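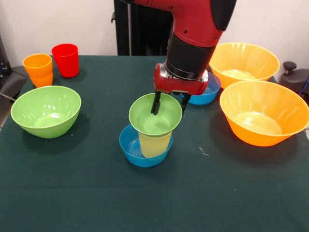

固定カメラ側。グリッパの指が緑のコップのふちをまたいでいる位置。

11月、午後。Nellari用の教示データ、食器のタスク。記入:Ruxandra Ene

今日の目的は、同じタスクを二つのやり方で教えて、あとで比べられるようにすることです。一つは腕を直接手で持って動かすやり方(以下、直接教示)、もう一つはSkosachの操作卓からの遠隔操作です。タスクの内容は前回のメモと同じで、机の上のコップとボウルを、指定した相手に重ねます。指定はPlosthorpeの設定ファイルに書いてあります。ファイルの名前を変えたので、古いほうを読まないように注意してください。

条件
布は濃い緑のまま。食器はプラスチックのもの。配置は毎回少し変えますが、机の端に近すぎる位置には置かないことにしました。前回、端の近くでは手首の向きが苦しくなり、操作者が途中で持ち直すことが多かったからです。記録は30 fps。固定カメラと頭側のカメラの時刻合わせは、始める前に一回、昼のあとにもう一回行いました。

結果の数
全部で101本とりました。そのうち遠隔操作が59本、残りが直接教示です。本数をそろえる予定でしたが、直接教示のほうが腕が疲れるので、午後の遅い時間は遠隔操作だけにしました。この偏りは比較のときに考えに入れる必要があります。

直接教示で気がついたこと
コップのふちをつかむとき、指を一本だけ中に入れて、もう一本を外に置く形がいちばん安定しました。外側から胴を両方の指ではさむ形も試しましたが、コップは下に向かって細くなるので、持ち上げる途中で少し傾きます。ふちをまたぐ形では、入れる深さが大事です。深く入れすぎると、重ねたコップの場合は下のコップの底に近くなり、指を抜く動作が長くなります。浅いと、閉じたときにふちが曲がります。私の感じでは、指の先がコップの中に隠れるくらいまで入れて、そこで一度止まってから閉じるのがよいです。

「一度止まる」ことについて。人間には自然な動作ですが、止まる時間が毎回ばらばらだと、学習のときに困ります。私の記録では、ほぼ300 msで終わるものもあれば、ずっと長く考えているものもあります。長いものは操作者(私)が本当に迷っていた時間です。これは切り取るか、そのまま残すか、まだ決めていません。切り取ると手首の速度が不連続になるかもしれないので、先に少ない本数で試したいです。

もう一つ。直接教示では、手で腕を押している力が関節の電流の記録に入ります。再生のときにはその力がないので、電流の値を入力として使わないでください。前のメモに「使ってよい」と書いたのは私の間違いです。訂正します。

遠隔操作で気がついたこと
操作卓からは頭側の視点で見るので、腕の下にあるものが見えにくいです。手首が机の真ん中に来ると、その下の食器は一部しか見えません。慣れた人は、手首を先に横へ逃がして、つかむ場所を目で確認してから戻します。私はまだ慣れていないので、この動作が大きくなりました。大きな寄り道が入った記録には、ログの備考に「寄り道」と書きました。
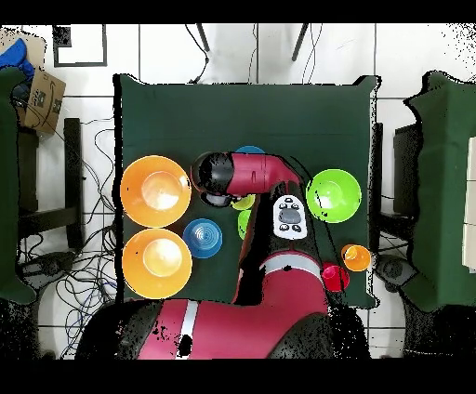
遠隔操作の記録と直接教示の記録を、一つのデータセットに混ぜて学習してもよいですか。
今は分けておいてください。動きの速さと止まり方がかなり違うので、まず別々に学習して、同じ配置で結果を見てから決めます。

上の問いは朝の打ち合わせで出たもので、答えも一緒に残しておきます。意見が変わったら、消さずに下に書き足してください。

頭側の画像には黒い点のノイズがあります。物体の縁、特に腕の輪郭に沿って出ていて、画像の隅にも出ます。食器の縁の位置を画像から取るときは、この点を縁と間違えないように、前処理を一段入れるべきだと思います。ただ、強くかけると小さいコップの輪郭まで丸くなるでしょう。強さの値はGintingのスクリプトの初期値から始めて、下げる方向で調整します。

色について。オレンジのボウルが二つ、青いものも一つではないので、「青いボウル」という指定だけでは足りません。操作者が二人いたとき、同じ指定を読んで違うボウルを選んだことがありました。設定ファイルの側で「手前」「奥」を付けるようにしましたが、手前と奥はカメラによって変わります。固定カメラから見た手前・奥に統一します。頭側の画像だけを見て注釈をつける人は、特に気をつけてください。

ボウルの内側の反射も、少し問題です。上から見ると内側が白く光るので、黄緑のボウルの内側では深さの感じがわかりません。遠隔操作のとき、底に触ったと思って早く指を開いた失敗が何本かあります。失敗の記録は捨てないで、別のフォルダに置きました。
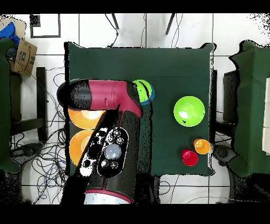
次にすること
遠隔操作だけが多くなった分を、直接教示で補う。一人で続けてやらないで、途中で交代する。

止まる時間の扱いを決める。切り取り版と切り取らない版を同じ配置で学習させて比べる。本数は少なくてよい。

重ねたコップの上だけを取る動作は、今日はあまりよい見本がとれませんでした。上のコップを持ち上げるときに、下のコップが一緒についてくることがあります。少し回してから上げるとうまく離れますが、回す角度が私の場合いつも違います。見本としてはどれか一つに決めたほうがよいです。回す向きは、操作卓で楽な方向にそろえたいので、次に操作卓を使う人が試して、ここに書いてください。

腕を最初の姿勢に戻す動作は、記録の終わりに入れるかどうかで毎回議論になります。今日の分は入れていません。Nellariの評価では次の配置を始める前に戻す動作が必要なので、固定の動作として別に用意するつもりです。

備考
グリッパを開く幅の上限は、今日の途中で一段小さくしました。変更したあとの記録はログに印があります。小さくした理由は、指の外側がとなりの食器に当たることがあったためです。ただし大きいオレンジのボウルのふちをつかむときは、前の幅でも今の幅でも差がありませんでした。

操作卓のペダルの感度は元の値に戻してあります。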